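Tirness Public Libraries
1/9 The Stitance branch library reopens to the public this Friday at 10am. Please read the whole of this thread before your first visit, as several arrangements have changed.

2/9 Opening hours. The branch will open from 10am to 6pm on weekdays and from 10am to 1pm on Saturdays. The late evening opening will not return until the autumn timetable is agreed.

3/9 Loans. Members may borrow up to 15 items at a time. Books are lent for 3 weeks and may be renewed online, by telephone or at the desk, unless another reader has reserved them. Items borrowed before the closure are now due back at the end of May. No charges have been added for the period of closure. 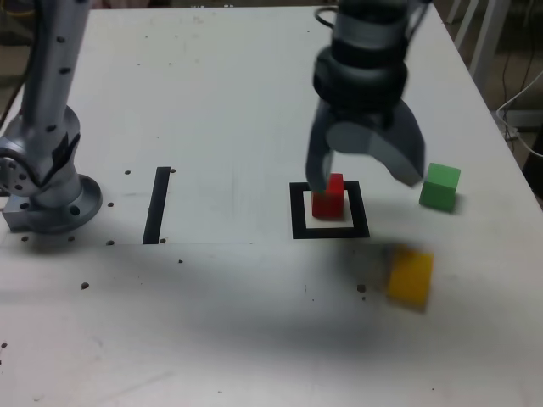
4/9 Reservations
Reserved items are held on the shelves beside the Verell Street entrance for seven days. We have 23 reservations from before the closure which could not be matched to a current address. If you were expecting a book and have not heard from us, please speak to Nermin Canpolat at the enquiry desk.

5/9 Children's library. The picture books and early readers are now on the ground floor. Story time will run on Tuesday mornings for the under-fives. Places are free but must be booked, and an adult must stay with each child throughout.

6/9 Local history. The Naidoo collection of maps and parish papers may be consulted by appointment only. Please give two working days' notice. Pencils only in the reading room; bags should be left in the lockers, which take a £1 coin (returned).

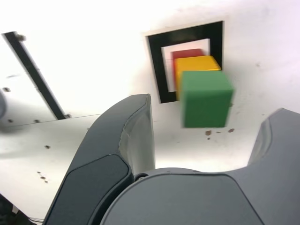 Requests for copies from the collection should be made on the form available at the desk. Copies cannot be made of bound volumes or of any map larger than A3.

7/9 Computers. Sessions are one hour and may be extended when no other reader is waiting. Printing is 15p a sheet in black and white.

8/9 Access. The lift is in service. The rear car park remains closed to the public, except for the two Blue Badge bays.

9/9 Comments on the new arrangements may be sent to Percy Agudelo, Branch Manager, or left in writing at the desk. Replies will be sent within 15 working days.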